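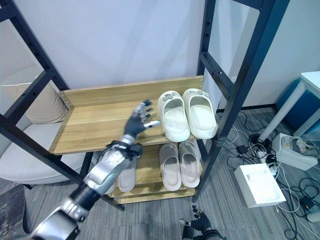 Progress note for March — Vedow home tidying project

So, the bad news first: we lost most of two weeks to the right hand. It started letting go of slippers partway through the lift, and one afternoon the thumb closed hard when it should have stayed open. I hit the stop button and we shut the arm down until we knew why.

We'd logged 345 pick attempts on the shoe rack by then, and 122 of them were drops. I blamed the grip software (sorry, Silero folks!) and spent days retuning it. The real trouble was a worn cable at the wrist. Every time the forearm rolled past a certain angle, the thumb's position signal cut out and the controller filled in an old value.

Ververidis sent a new cable and we've rerouted it with more slack. I also changed the controller so a lost signal freezes the whole hand for up to 8 seconds and then powers it off — it should have done that from day one, and that's on me.

We're back on the upper shelf at half speed. The lower shelf waits until Jivari signs off on the stop test. I'd like to move the April demo back 2 weeks, if you're okay with that. The budget is unchanged apart from the cable.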